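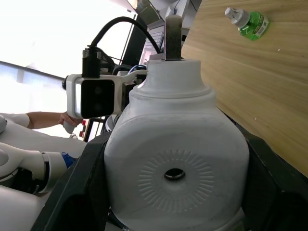

Na Wustadis, antes de abril, éramos dez na bancada das embalagens devolvidas. Pegava-se na vasilha, rodava-se, via-se se estava rachada e punha-se à esquerda ou à direita. Eu fazia 1040 por turno nos dias bons. Depois chegaram os braços da Bayram e ficámos dois.

O meu trabalho passou a ser ensinar. Seguro no punho, levo o braço até à peça, fecho os dedos, levanto, pouso. Repito até o encarregado dizer que chega. À noite doía-me o ombro, mas era outro ombro, o direito. O esquerdo, que me doeu durante anos, calou-se em poucas semanas.

A minha colega da bancada foi para o armazém de Burkano. Telefonava-me ao almoço e perguntava pelo braço como quem pergunta por um cunhado.

— Já sabe ver as rachas?

— Algumas.

— E as que se ouvem?

Essas não sabia. Batíamos com o nó do dedo no plástico e a vasilha rachada dava um som mais curto. Não estava escrito em lado nenhum. Quando o encarregado me pediu a lista de tudo o que fazíamos na bancada, enchi folha e meia e deixei isso de fora. Não pensei muito no assunto.

A 19 de agosto vieram devolvidas 82 vasilhas do cliente, todas a verter. O encarregado pô-las em fila no chão e perguntou-me o que lhes faltava. Baixei-me e bati na primeira, depois na segunda. Ele ficou a ouvir, com a caneta na mão.

— Faz outra vez — disse.

Bati outra vez. Ele pousou a caneta, agachou-se ao meu lado e bateu também, com força a mais.

— Mais devagar — disse eu.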